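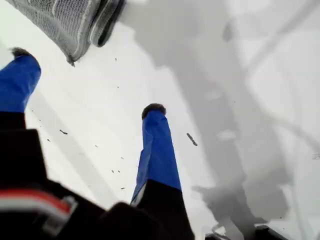 Which camera works best on a robot arm that has to find things on bright snow? The Duvell stereo camera did, by a wide margin, in a season of side-by-side testing against an Andard depth camera on the lift service line at Clilari.

2023-05-06 - The lift crew at Clilari has wrapped up its first full winter of trials with a Badawi robot arm, and the results are better than most of the crew expected when the crates arrived in December. The arm made 1,336 pickup attempts over the season, half with each camera, and by the last stretch it was clearing small parts off packed snow faster than a person in thick gloves can do it.

The job sounds simple. Bolts, clips, rubber pads and bits of cable wrap come loose when towers and chairs are serviced, and they end up on the snow under the line. A dropped clip can chew up a groomer's tiller, so the crew walks the line and picks up what it finds. The arm rides on a tracked cart, looks down, spots the part, reaches out and drops it in a tray. It's slow, cold work for a person and a lovely little puzzle for a machine.

The trouble is that snow is close to the worst floor you could give a depth camera. It has hardly any texture to match on, it throws light back from every angle, and the moment a chair passes overhead a big soft shadow slides right across the patch the arm is trying to read.

The Andard camera was the early favorite. It sends out its own pattern of infrared light and had done a beautiful job indoors, where the crew practiced on a sheet of white foam board. Outside, it kept losing its pattern in the daylight. It missed 258 of its pickups, and 225 of those misses came in full sun. Under cloud or after the lift closed for the day it was very good indeed, with crisp edges on parts as thin as a washer.

The Duvell camera missed 40. It uses two ordinary lenses and no light of its own, so on paper it should have struggled with all that blank white. What saved it was a short exposure and a firmware setting that holds the exposure steady when something large and dark comes into view. With that setting on, the tiny lumps and grains in the snow gave it enough to work with, even at noon. With it off, every passing chair sent the brightness lurching up and down and the arm would stop and think for several seconds (long enough for the crew to start talking to it).

Shadows turned out to be the most fun part of the whole trial. Early on, the software treated the hard edge of a tower shadow as an object and had the arm reach for it, again and again, with tremendous confidence. A change to the detection step fixed most of that: the arm now looks twice, a moment apart, and ignores anything dark that has moved and has no height. Twigs and flecks of bark are still a headache. They lie flat like a clip does and they're the same color as half the rubber parts, so for now the arm picks them up along with everything else and somebody sorts the tray at the end.

Two grippers were tried as well. The first was a plain parallel jaw with steel fingers, which was strong and easy to repair but tended to push small parts deeper before it closed on them. The second, also from Badawi, has three soft fingers that come in from the sides and scoop a bit of snow along with the part. That one was the clear winner on fresh snow and on spring slush. On hard ice in the morning the steel jaw still came out ahead, and the crew has settled on swapping them by hand. The change takes one wrench and one cable.

Cold was less of a problem than feared. The arm's joints were sluggish for the first few minutes each day, and a warm-up routine that swings it gently through its range took care of that. The cable running to the wrist was another story. It went stiff, rubbed against the forearm and had to be replaced twice before a silicone-jacketed one went on and stayed on. Anyone planning something similar should order the better cable first.

The controller got an upgrade midway through the season too. The original one planned each reach from scratch, even when two parts lay a hand's width apart. The newer version lines up several pickups in one sweep, and it's a real pleasure to watch - down, over, down, over, tray. Both cameras were run with both controllers, so the figures above aren't tilted by the change.

Some things remain undone. The cart still has to be driven by a person with a remote, and it can't manage the steep pitch below the upper station. Night running hasn't been tried with the Duvell camera, which would need a lamp, and the Andard may well come out on top there. The crew would like to mount both on the same wrist next season and let the software choose by the light, if the extra weight doesn't slow the arm down too much.

The cart and arm are parked for the summer in the lower workshop at Clilari, where the soft gripper is getting new fingertips. Testing on snow starts up again in December, with the Duvell camera going on first.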